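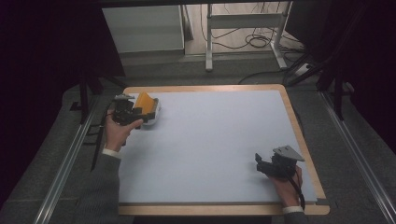 The table with the pale sheet on, and the small white container over on the left side. Wood showing along the far edge and down the right.

Keranach Room: Tables and Small Things
Photos and notes by Jonas Zaugg
Posted 3/12/18

The Keranach room is the one at the end of the hall in the Vurnlow building. It gets used for sorting, for packing small items and for whatever else needs a table. This gallery is for the furniture and the things that get handled on it. People who have a slot in the room next month can look here before they bring their own stuff.

About the table
The table is rectangular and has a light wooden border. The corners are rounded, so you can squeeze past with a box in your arms and not catch your hip. It stays in the middle of the room. If you move it for a larger job, put it back when you are done and check that the door still opens all the way.

The sheet
The sheet is a pale bluish white and smooth on top. It covers nearly the whole tabletop but it does not match the size of the table exactly, so you get a strip of bare wood at the edges. It is wider at one end than the other on the right side. I have tried straightening it and then it goes off on the opposite side. I leave it now.

Small items are easy to find on a plain light surface. Dark screws, clips and bits of string all show up. White items do not show up so well, and for those we used to put down a dark towel. The towel went home with someone in December and I have not replaced it.

Please do not cut on the sheet. There is a cutting board on the shelf by the window. Wipe the sheet with a damp cloth at the end of your slot and let it dry before you fold it. Fold it in half the long way and then roll it. Folding it small leaves creases that take days to come out.

Containers
The white container with rounded corners is the size I reach for most. It holds one kind of thing at a time. The yellow-orange piece by it has straight edges and a flat slanted face, and you can spot that color from the doorway.

We keep the containers on shelf 4. Larger bins are on the floor underneath. When a container is full, take it to the counter and start another one. Overfilled containers do not stack, and the stack is right next to the light switch.

A few habits for small sorting jobs:
Put the container on the side you are not reaching from.
Keep the near edge of the table clear so your wrists have somewhere to rest.
Do the bright pieces first if there are a lot of them.
Write on the label before you stick it on.

Labels
Shelf labels in this room run from 902 to 1044. If you find a box marked 2253, it belongs in the Seneviratne room across the hall, and it can be left outside their door. Their boxes look the same as ours from the front. The tape is different, but only if you turn the box around.

Sleeves and light
The room is cool in the morning and most people keep a long sleeve on. The floor is fairly dim compared with the tabletop, so anything that rolls off is hard to see. There is a flashlight in the top drawer. Check under the table before you leave, and look along the wall too.

Booking the room
Use the sheet on the door. Write your name and what you need the table for. Half days are fine. If you need both this room and the Seneviratne room, write it on both doors.

Other galleries
Shelves and drawers
The long counter
Luronia room, before and after painting
Hallway storage

Photos may be used inside the building for notices. For anything else, ask Jonas first. Corrections to the shelf numbers can be left in the tray by the front desk.

Back to all rooms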